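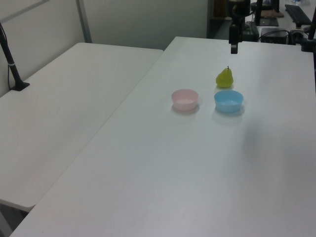

Leveling a floor before you put furniture on it

Posted in April by Hammad Malik

Search this blog
Search

The back room of the Aswood house has a floor that falls toward the garden. I knew this when I moved in, in the way you know a thing you have decided not to measure. A pen put down near the door would end up under the radiator. In spring I finally measured it, and this post records the numbers, the method and the two mistakes.

The slab is concrete, poured when the extension was built, with vinyl glued over it. I do not have drawings. Zubaida Paracha, who owned the house before me, remembers the vinyl going down but not the slab, and she thought the slope had always been there. There are no cracks wider than a hairline, and the doors on that side still close without rubbing. I took that as weak evidence that the slab was poured out of level and has stayed put. Strong evidence would be a second survey next year, which I intend to do at the same points.

Survey

I used a water level: clear vinyl tubing, filled slowly from one end to keep air out. A laser would be faster. The water level costs less than dinner and cannot go out of calibration, but it will lie to you if there is a bubble in the line or if one end of the tube has been lying in the sun. Let it sit until both ends stop moving, then read the bottom of the curve at both ends.

I marked a grid in pencil and took every point relative to the door threshold. The low corner read 9 mm below the threshold. The drop was not uniform. The first half of the room is close to flat, and nearly all the fall happens in the half nearest the garden. A long straightedge confirmed this. If I had checked only the two ends I would have assumed a steady slope and ordered the wrong amount of compound.

Level and flat are separate requirements, and it is worth deciding which one you need. Tile wants flat. A tall bookcase wants level, or at least wants shims. A workbench with adjustable feet does not care much about either. My reason for wanting level was a run of fixed shelving along the garden wall, where a 9 mm error would show against the window sill.

Preparation

The vinyl came up in an afternoon. The adhesive did not. If your adhesive is old and black, stop and have it tested before you scrape or sand it. Mine was pale yellow and came off with a long-handled scraper and a lot of kneeling. Faisal Memon lent me his knee pads and I have since bought my own.

After scraping, vacuum twice. Then prime. The primer I used was Limsakul, thinned as the tub directs for a dense slab, put on with a soft broom. First mistake: I let it pool in the low corner, where it dried to a shiny skin. The compound would have bonded to the skin and the skin to very little. I scraped that patch back and primed it again, which cost me a day.

Mixing and pouring

The compound was Himby, in bags. A self-leveling compound levels itself only over short distances and only for a short time. Past that it needs a gauge rake and a spiked roller, and it needs the next bucket to arrive before the last one has started to stiffen. This is a two-person job. Jairo Bedoya mixed and I poured, starting at the low corner and working back to the door.

Measure the water for every bag. Second mistake: we judged the third bucket by eye. It was too wet, and that area cured with a soft, dusty surface that I had to grind off and patch. The patch is sound but it is a slightly different gray – not a concern under a floor covering.

Results

I resurveyed the same grid after the compound had cured. The largest difference between any two points is now 2 mm, and the worst gap under the straightedge is smaller than that. Total spend was 200 dollars, not counting the borrowed mixer. The shelving goes in next, on a continuous rail with the first bracket at the window end.

This site uses cookies to remember your preferences. Accept | Manage settings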